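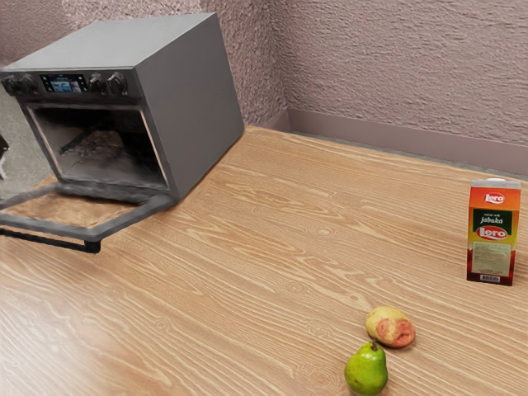

3. What the Former Tenants and the New Ones Told Us

We came to the Tremadar building expecting to write mostly about money, and there is plenty of money in the next section, but the conversations we had in the stairwells and over borrowed coffee kept pulling us back to something more ordinary, namely how people settle into rooms that were first laid out for office clerks. The building had stood vacant for 20 years before Siltach bought it and began turning the upper floors into rental apartments, and a good many of the people we spoke with remembered it from before, either because they had worked there or because a parent had.

Asanka Seneviratne carried out most of the interviews with new residents, and Kumudini Munasinghe spoke with neighbors on the surrounding blocks, going back in March to the households who had been away the first time (she is far more patient than the rest of us). We had sent letters to 300 addresses, and we are very grateful to everyone who wrote back, including those who only wanted to tell us about the parking.

The parking deserves a word of its own. Under the approved plan the old loading yard became a shared lot, and nearly every neighbor who objected to the conversion at the hearings had objected to this part of it. When we asked the same people later, most of them still disliked the lot but had grown rather fond of the lights in the windows, and several told us they now walked home past the building in the evening, where once they would have crossed the street.

Inside, the old floor plan left its mark on daily life. The corridors are wide, the ceilings are high, and the plumbing runs along one wall only, so the kitchens are small and sit close to the front door. Malsha Sarkar's floor drawings show two kitchen layouts, one with a full range and one with counter space for a smaller appliance, and residents had strong and often very funny opinions about both.

Figure 2. Countertop oven on a wooden tabletop, with round control knobs.

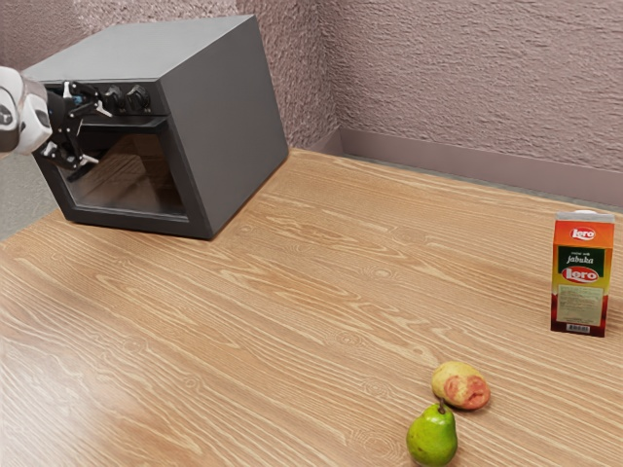
Those in the smaller units tended to talk about storage first and cooking second, while families in the corner units talked almost entirely about noise from the elevator. We had not asked about the elevator at all, and we added a question on it for the later interviews.

Rents came up as well, though more gently than we had feared. Residents in the three units held at reduced rent were anxious to know how long that arrangement would last, and the answers they had been given by the leasing office did not always match the wording of the agreement. We return to this point in Section 4, where we set the agreement beside the one signed for the Begović warehouse.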